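How I size a mesh watch band at home

A mesh band looks like the easiest thing in the world to shorten, and mostly it is, but I've bent two clasps learning how. So I've written down the way I do it now, sitting at the kitchen bench with a cuppa and the good lamp on. My everyday watch is a Tunska with a silver-coloured mesh band, nothing fancy, and the steps suit any band with a sliding clasp. If yours has proper links with pins, you want a different page altogether!

What you'll need

A small flat screwdriver (mine is from a Bindent set, and the tip is about 2 mm across), a soft cloth, a bit of masking tape and a strip of paper. Cover the screwdriver tip with a turn of tape if your hands shake like mine do before lunch. One slip and you've put a bright line across the mesh that you'll look at every day for years.
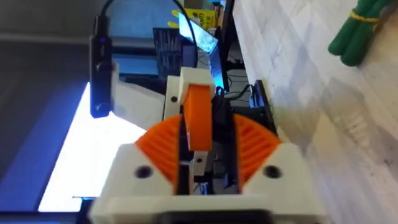
Orange finger with its white cap, and the ridged orange pieces either side.

Step 1. Measure your wrist first

Wrap the paper strip around your wrist where the watch normally sits, just behind the bone, and mark where it overlaps. Do it in the late afternoon if you can. My wrist is noticeably bigger by then, and a band sized first thing in the morning will be pinching me by dinner. Lay the strip next to the band with the clasp done up and you'll see how far you have to go.

Step 2. Find the lock on the clasp

Turn the watch face down on the cloth. On the back of the clasp there's a little hinged plate, and somewhere along one edge of it you'll find a notch just wide enough for the screwdriver. On my old Nutik the notch was on the side nearest the buckle, and on the Tunska it's on the opposite side, so have a good look before you start poking at things. Some clasps have an arrow stamped near it (bless them).

Step 3. Lift the plate

Put the tip in the notch and twist gently. Don't lever it upwards. That's how I bent the first clasp. A small twist should pop the plate open with a click, and if it doesn't, check you're not pushing on the hinge end. That's how I bent the second one.

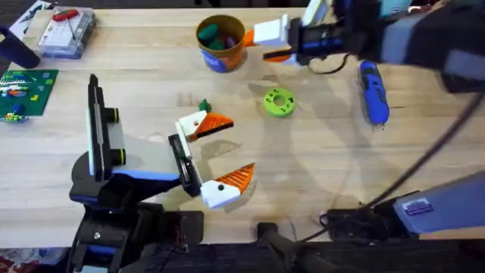
Page 10

Step 4. Slide and lock

With the plate up, the clasp will slide along the mesh. On the back of the band there are shallow grooves running across, and the plate has a ridge that has to drop into one of them. Move it one groove at a time, press the plate down until it clicks, then try the watch on. If the plate won't close flat you're sitting between grooves, so nudge it a hair either way. Never force it shut with pliers, please.

Step 5. Check the fit

You want to be able to get the tip of your little finger under the band, no more. Shake your hand as if you're flicking off water. The watch can move a bit but the face shouldn't end up under your wrist. Give it a full day before you decide, too. I've gone back and let mine out by one groove more often than I've taken it in.

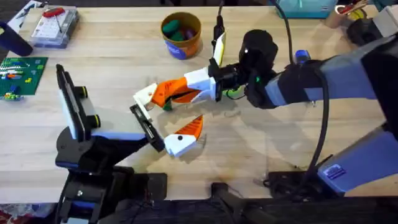 A gold-coloured band needs a little more care than a plain steel one, as the colour is only a thin coating and a scratch shows the steel underneath. Tape both sides of the clasp before you start and work slowly. Wipe the mesh down afterwards with a barely damp cloth and dry it properly, especially in the folds. I like to do all this on a pale wooden tabletop like that one, where a dropped spring bar stands out a lot better than it does on my speckled bench. Ismael Bragança at Guimarães, where I take my watches for batteries, told me he'd much sooner fit a new clasp than try to straighten one, so if yours does get bent, leave it alone and take it in.

If you've run out of grooves and the band is still loose, check whether the maker sells a shorter one before you think about cutting anything. I haven't been brave enough to cut mesh yet. If I try it, it'll be on the old Nutik band.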